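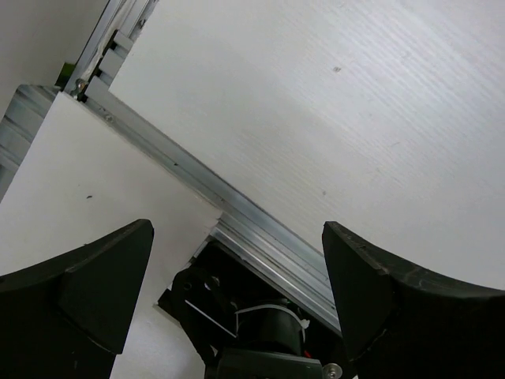
The gripper on Feltdale High's arm, fingers apart, with the white panels and aluminum rail behind them.

Feltdale students say their robot never misses. Let's wait for Clunstead

The flier taped up in the front office at Feltdale High says the robotics class has built an arm that picks up a block and puts it down again "100 percent of the time." There's a cartoon of a robot on it giving a thumbs-up. The real one, which the students call Noiphan, doesn't have a thumb.

I went over to the shop wing after last bell to see how the claim holds up. The short version is that the students have done a lot of work, most of it good, and that somebody ought to take the flier down before the Clunstead Open in November.

The Open is a small contest for school robot arms. Teams get a tray of parts and have to move them to a second tray. The organizers choose the parts and keep them covered until the morning of the event. An arm gets 10 minutes, and after setup no one on the team may touch it. Feltdale entered last year and came home early, after the arm dropped its first part and then spent the rest of its run politely closing its fingers on air.

So this year the class, nine students and one teacher, started over on the gripper.

"Last year's was a kit, and we trusted it," said Temitope Afolabi, a senior who leads the build side. "We bolted it on and spent all our time on the software. Then we got there and it couldn't hold anything that wasn't the block it came with."

The new gripper has two black wedge-shaped fingers that come to a point, with the motor tucked down between them. A white cable tie goes around the motor. I asked Afolabi whether the tie was permanent. She said it would be replaced with something better. I asked when. She said it had been on the list for a while, and that in her defense it had never once come loose.

I have no reason to doubt that. I do notice, though, that "on the list" came up five or six times in an hour, and the list is written on the side of a filing cabinet in dry-erase marker that no longer erases.

What's behind the number

The 100 percent comes from a spreadsheet, and to the students' credit they let me scroll through all of it. Every attempt at a pick gets a row, with a yes or a no and sometimes a comment ("slipped," "slipped again," "Jouko bumped table"). There were 1644 rows when I looked.

The rows at the top are rough. The rows in the middle are better. The most recent 100 are all marked yes, and those are the ones on the flier.

Fair enough, as far as it goes. A streak that long doesn't happen by luck. But scroll across instead of down and you get to a column headed "part," and in those last 100 rows it says the same thing every time: blue block. There's another column for where the part was sitting. Same spot every time, a square of tape the students lay down before each session.

What the class has, then, is an arm that can pick up one block from one place. I'd call that a real step forward from last year. I wouldn't call it an arm that never misses, and Clunstead is not going to hand them the blue block.

I put this to Jouko Hämäläinen, who teaches the class and also has two sections of geometry. He didn't argue.

"The flier got ahead of us," he said. "It was written by students for other students, to get people to sign up. If a judge asked me, I'd give the judge the whole sheet."

Would he change the flier?

"I'd like them to want to change it."

That's a teacher's answer, and maybe the right one for a classroom. It's a less satisfying answer for the parents who read the flier at open house, and for the school board member who repeated the figure at a meeting as if it had come down from a lab.

The demonstration

They ran it for me twice. The first run was the blue block, and it went just the way they said it would. The arm swung over, the fingers came down on either side, closed, lifted, and set the block in the tray. It is a pleasant thing to watch, and quieter than I expected. One of the sophomores had her phone out before it finished.

For the second run I asked if I could choose the part. There was a bit of a silence. Then Afolabi said sure, and I took a glue stick out of the cup on Hämäläinen's desk and set it on the tape, on its side.

The arm missed it on the first try, nudging it so that it rolled off the square. Afolabi stopped the arm, put the glue stick back and turned it the other way. The second try got it up in the air, where it hung at an angle for a moment and then dropped out. On the third it held.

Nobody put any of that in the spreadsheet. I asked about it, and one of the boys said those weren't official attempts. Afolabi gave him a look and typed in all three, two noes and a yes, with the comment "glue stick." I'd guess that's why she's in charge.

It does raise the question of what other unofficial attempts have gone missing. The students told me that early on, a failed pick was sometimes just rerun if the cause was "obvious." They no longer do it that way, they said, and since the end of September everything counts. But it means the early part of the sheet, bad as it looks, may look better than it was.

Who's paying

The rebuild was covered in part by Zorley, the packaging company out on the county road, which gave the class a grant and a box of leftover aluminum rail. Its name will be on the team shirts. The company has also started mentioning the project in its help-wanted ads, under a line about "the automation workforce of tomorrow."

I have nothing against free rail. The stuff is sturdy and the students have put it to good use. But I've been covering schools here long enough to remember the tablet carts and the weather station, both of which got a ribbon and a photo and then a closet. A high school class with a gripper is a class with a gripper. Whether any of the nine ends up working in automation, at Zorley or anywhere else, is something we could find out in five years if anyone bothers to ask.

Hämäläinen was more patient about it than I am. He said the grant came with no strings beyond the shirts, and that without it they'd have been running the kit gripper again. He'd also like it known that the weather station was before his time.

What's left to do

Between now and November the class plans to practice on parts it hasn't seen. Each student is supposed to bring something from home every week, in a paper bag, and whoever is running the arm doesn't get to look until it's on the table. The tape square is coming up too. Afolabi wants to try rubber on the fingertips for round things like my glue stick, though she's worried that it will grab the flat parts too hard and not let go. They tried some foam in the spring on the old gripper, and it left bits behind.

She also wants to redo how the arm decides that it's holding something. Right now it decides by how far the fingers closed, so a thin part and no part at all look much the same to it. This is more or less what sank them last year, and it hasn't been fixed. It's on the filing cabinet, third from the top. The cable tie is lower down.

I asked her for a prediction. She wouldn't give a percentage, which I took as a good sign.

"I think we finish the run," she said. "I think we move most of the tray. If it's all little round stuff we're in trouble."

That is a much more believable claim than the one in the front office, and a more interesting one. Put it on the flier and I'd stop to read it.

The class meets after school in the shop wing and is still taking sign-ups. Students don't need any experience with robots. Visitors can come watch practice if they check in at the office first, and Hämäläinen says they're welcome to bring a part. The team leaves for Clunstead on a school bus at 6 a.m. the morning of the contest, and the arm rides in the back seat, strapped in, with the laptop in Afolabi's lap. Results will run in this space, whichever way they go, with the number of parts on the tray and the number that got moved.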